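Community > Family & Play > Toys and Games > Building Bricks

Search all topics Go Advanced

One tub for mixed bricks and one for the bit you're building: does this work long term?

Danish Rizvi

Hello all, first time posting on this board though I've been lurking over on the jigsaw one for ages. I've got a sorting problem and I'm going round in circles with it.

We've ended up with a good pile of toy building bricks, mostly a second-hand bag off a neighbour (1420 grams on the kitchen scales, I was curious) plus a few bits that were already knocking about. They're the plain studded sort in red, green, blue and yellow, with a few flat green plates to build on. No instructions, no special pieces, no little people. It's all just bricks.

What I've been doing so far is two plastic tubs at the back of the table. The white one is for everything loose, all the colours in together. The bluey-green one is smaller and that's where the thing being built lives, so it can sit there between goes without getting knocked to bits. You put the green base in the bottom, build up from it in red, and when you've had enough you just leave it in the tub. Then any strays on the table go back in the white one, or that's the theory!
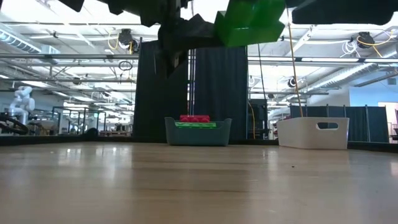 It does work, up to a point. I love that the half-built thing has its own place and I don't have to say "mind that!" every time a mug comes past. But I've got three niggles, and I'd really like to hear from people who've kept a system like this going for more than a month or two.

First one, rummaging. When everything's mixed you spend most of your time digging about for the right brick, and when you dig, bricks come out. I'll be after one small green one and end up with half a dozen others on the table that I didn't want. I've thought about a tub for each colour but then I'd have four or five tubs along the back and not much table left. Is it colour that matters, or should I be doing it by size? My brother-in-law swears by size and gets quite heated about it.

Second, building inside the tub. It's lovely for storage but a pain to work in, as your knuckles hit the sides and you can't get a decent push down on the far end. So I lift the base out, build, and put it back, and then a corner catches on the rim and off comes a brick. Would a flat tray be better? Or a shallower tub? I don't want to lose the sides altogether because they do keep it safe.

Third, and this is a small one, the tubs slide. It's a pale wooden table with a bit of a shine to it and the tubs skate about when you reach in with one hand. I've got so I hold the tub with one hand and fish with the other, which is fine until you need both hands for the brick.

I should say I'm not bothered about it looking pretty, it's a working table. I just want to be able to sit down, find a brick, stick it on the other bricks, and clear up in a couple of minutes at the end. At the moment the clearing up is what lets it down, there are always a few left lying about after I think I've finished. Greens are the worst for it, for some reason.

Budget is small but I could stretch to a few new tubs if somebody tells me which sort to look for. Thanks in advance and sorry for the essay!

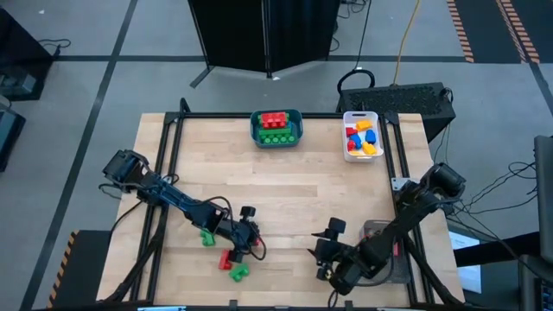
Posted in: Toys and Games / Tidying, tubs and boxes

Sebastian

Hiya Danish, welcome over from jigsaws! I've been at this for years (first with my two, now frankly for myself) and I think you're nearer to having it cracked than you reckon.

On the rummaging, I'd leave the colours mixed and split by size, so your brother-in-law can have that one. The thing is, your eye picks out a colour straight away, even in a heap. If you want a red one you'll see the reds. What you can't see is a little brick hiding under a lot of big ones, and the little ones always work their way to the bottom of the tub. So keep your white one for the standard bricks and get one small shallow thing for anything tiny. A takeaway box would do. That's only one extra container on the table and you'll find it cuts the digging right down.

I did go through a phase of sorting by colour, when we had a big set with more than 1000 pieces, and it looked gorgeous for about a fortnight. Then it all had to be put back by colour too, every single time, and everybody got fed up and started chucking things in wherever. Putting away has to be lazy or it won't get done. One tub you can sweep everything into is a really good idea and I wouldn't give it up.

One trick for the rummaging: tip a couple of handfuls out at the start, into a lid or a tray with a lip, and pick from there. Loads easier than reaching down into a tall tub, and you're not flinging bricks out over the side. When you finish, the lid gets tipped back in and that's most of your clearing up done in one go. The stragglers you mention are probably just the ones you took out, decided against and put down. If they go back in the lid instead of on the table they won't get left behind. Took me an embarrassingly long time to get into the habit.

For the work in progress, lift it out to build, yes, but put a bit of stiff card under the base first, cut slightly smaller than the bottom of the tub, with a tab of ribbon or strong tape on each short side. Then you lift it by the tabs, straight up, and lower it straight down, and nothing catches. I made mine from the back of a calendar. It's on its second ribbon but otherwise still going.

If you're buying, look for something wider than it is tall, with straight sides. Tubs that lean outwards are fine for carrying but you lose room at the bottom, and that's exactly where the base needs to go. Take your biggest green plate with you to the shop and try it for size. I got some odd looks doing that but I also got a tub that fits.

Oh, and do press the bottom layer together properly before you build up. If the base bricks are only half clicked in, then every time you push down at one end the other end pops up. Do it on the table, flat of your hand, before it goes anywhere near the tub.

Sulluvach

non slip matting. the rubbery stuff with holes that goes in drawers, you buy it on a roll. cut a bit to go under each tub. sorted

also Rostex do stacking drawers if you want to go down that road but I didn't get on with them, kept pulling the drawer right out and then it's all on the floor

Fendby

I'm going to disagree with Sebastian a bit, sorry! I think it depends what you build. If you're making walls and houses and so on then size is the way to go, no argument. But Danish says it's red going up on a green base, so it sounds as if colour is what's being looked for most of the time. In that case I'd pull out just the colour you're using that day and leave the rest mixed. Five minutes at the start with a cup of tea, pick out your reds, put them in a bowl, off you go. At the end the whole lot goes back in the big tub and tomorrow it can be yellow.

Agree about the drawer matting though, I use that too. Mine was going a bit dusty and stopped gripping but a rinse under the tap brought it back. Make sure the table's dry before it goes down.

For getting the last few off the table, I hold the tub just under the edge and bring everything along with my forearm. Not elegant. You want to check your sleeves afterwards as well, I once carried a yellow one all the way to the dentist.

Second-hand ones, did you give them a wash? Warm soapy water in the sink, not hot, then spread them out on a towel overnight with the studs down so the water doesn't sit inside. I'd do it before you settle on a system, since they'll all be out anyway.

Danish Rizvi

Oh these are brilliant, thank you! I've got some of that matting in the cutlery drawer so that's the sliding dealt with this afternoon. I'm going to try the card with the tabs too. I hadn't thought of lifting from underneath at all, I've been picking it up by the bricks like a wally.

Colour versus size I'll have to try both ways. I do like the idea of picking out the day's colour first, but I know what I'm like and I'd get halfway and want a blue one. Sebastian, how deep is the lid you use? I've got a baking tray with a lip but it makes a terrible racket.

Sebastian

About as deep as one brick and a bit. Put a tea towel in the baking tray, it'll shut it up nicely.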